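The Long Afterlife of a Sweater

I own a sweater that is older than several of my opinions. It is gray, or it was, and it has been through three apartments, one house, a flood in the basement of that house, and a period in my thirties when I believed I could be a person who wore vests. I haven't put it on in four years. In October I took it out of the closet, looked at it for a while, and put it back. I consider this a form of exercise.

The sweater is the reason I started looking into where clothes go. I had reached the stage of life when the closet rod bows in the middle, and my household had issued a ruling, and the ruling was that some of it had to leave. Fine. But leave for where? I'd been dropping bags into the metal bin behind the grocery store for years with the serene feeling that a shivering stranger was being helped by my 10K shirts. I had never asked the bin a single question.

So I followed it. The bin in my town is emptied twice a week by a company called Grurkow, which is based in a low brick building past the tile outlet and the place that used to be the other tile outlet. Grurkow buys and sells secondhand textiles by the pound. They let me come in at 6 a.m., when the first truck backs up to the dock, on the condition that I wear closed-toe shoes and not touch the bales. I had not been planning to touch the bales. Then I saw the bales, and I wanted to very much.

A bale is a cube of squashed clothing bound with straps, and it comes up to my chin. Standing next to one you can read it like a cliff face. There's a layer of denim, then a stripe of what must be bathrobes, then an entire geological age of fleece. The building held 623 of them the morning I visited, according to the whiteboard by the office, where somebody had also drawn a very good horse.

What happens before the bale is sorting, and sorting is the part I had gotten completely wrong. I'd pictured a kind of conveyor of judgment with two outcomes, good and bad. Grurkow has 16 grades on its main line, and the people who work it can place a shirt in one of them in the time it takes me to find the label. Cotton knits go one way. Cotton wovens go another. Wool has its own cart. There's a grade for things that are fine but ugly, which has a more polite name on the cart, and a grade for things that are ugly in a manner that may someday be worth money. Prom dresses of a certain decade have been moving steadily from the first of these to the second. My high school photos, it seems, are appreciating.

I asked one of the sorters how long it took to learn. She said two months to be any use and a couple of years to be fast. Then she held up a blouse, rubbed the hem between two fingers, and told me it was polyester pretending to be silk and had been washed hot at least once by someone who was sorry. I stood with my arms folded so she couldn't see my cuffs.

The best stuff, the top grade, goes to secondhand shops. It's a small share, smaller than you'd like. Below that is a broad middle that gets sold on in bulk to dealers elsewhere, who sort it again by their own lights, for their own weather and their own customers. And below that is the cloth that is done being clothes. T-shirts with the necks gone. Sheets worn thin in the middle in the shape of a sleeper. All of that gets cut or shredded, and it is amazing how much of the world it ends up inside.

Take rags. I'd assumed that rags were a thing that occurred naturally in garages. They're an industry. The wiping trade wants cotton, soft and absorbent, with the buttons and zippers off, and it's fussy about color, because a painter doesn't want red dye bleeding onto a white door. A buyer named Fukex takes a good part of Grurkow's cotton knits and cuts them into squares, or near-squares, or the shape I'd call an armpit. They go out in boxes to print shops and boatyards. Somewhere a man is checking the oil in a diesel engine with the front of a shirt that says WORLD'S OKAYEST GOLFER, and I find I'm happy for them both.
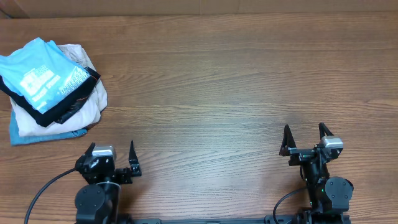

Then there's shoddy. I had only ever known the word as an insult, and it was a relief to learn it had a respectable career first. Shoddy is wool that's been torn back into fiber and spun again, an old practice that made warm, cheap, slightly depressing cloth for a great many people who needed warm, cheap cloth and had bigger things to be depressed about. It got its bad name when too much of it was sold as something better. These days the torn-up fiber mostly becomes padding. It's in moving blankets and mattress layers, and under the carpet in cars. I've driven the same sedan for nine years and it's quite possible that the floor of it contains a cardigan I'd have liked.

Two hours down the highway, in a town called Rovau, there's a mill that does the tearing. It's very loud and it smells like a wet dog who has come into money. The machine at the heart of it is a drum covered in steel teeth, with more drums behind it, each set finer than the last, so that what goes in as a coat comes out the far end as a sort of weather. The floor manager handed me a fistful. It was blue-gray and weighed almost nothing. He told me that color is sorted before shredding so they can skip the dyeing, and that the hardest color to get enough of is a clean red. People hang on to red things, he said, and they give up beige without a struggle.

I've thought about that more than I expected to.

The trouble, everyone in this business will tell you within ten minutes, is blends. An old wool coat is wool. A cheap new one might be a little wool, some acrylic, a lining of one thing, a fusing of another, and a bit of stretch thrown in so you can raise your arms. Each of those wants a different fate, and they've been married at high temperature. The mill at Rovau turned away one load in the week I was there because it was mostly leggings. I don't know where you go when you've been rejected by the shredder. I didn't want to push.

The other trouble is quantity. Grurkow's records go back to when the place was one room and a scale, and in the front office there's a framed page from an early ledger showing a month's intake of 1006 pounds, entered in fountain pen with evident pride. On the morning I was there, the first truck alone dropped off 2502. It was unloaded before I finished my coffee. There was another truck behind it, and the driver of the second truck was eating a breakfast burrito with the calm of a man who knows how long things take.

None of this made me virtuous. I went home and bought socks. But it did change how I clear out a drawer, and since I've now been to the source I feel entitled to pass on the little I learned. Wash it first. Mildew is the one thing that scares these people, because a single damp towel can turn a whole bale. Tie shoes together by the laces, or they'll be two half-pairs forever. Leave the buttons on. Don't cut it up yourself in a fit of helpfulness. And don't be embarrassed about the hole. They've seen the hole. There is a cart for the hole.

If you can mend it, mend it, though I say this as someone whose darning looks like a small animal died on an elbow. There's a shop near me called Yusof that does repairs at a counter no wider than an ironing board, and the line there on a cold morning is made up of people holding things they could replace for less than the repair will cost. I've stood in it. You don't hear much talk. Everyone's holding their item close to the chest with the bad part turned in.

I took the sweater there, in the end. The left cuff had unraveled and there were moths' opinions across the back. The estimate came to more than I paid for it new, which I pointed out, and which was received with the silence it deserved. It took three weeks. They matched the gray so well that I had to hunt for the patches, and then I was a little sorry I couldn't find them.

It's back in the closet. I gave up two bags of other things to make room, nearly all of it beige.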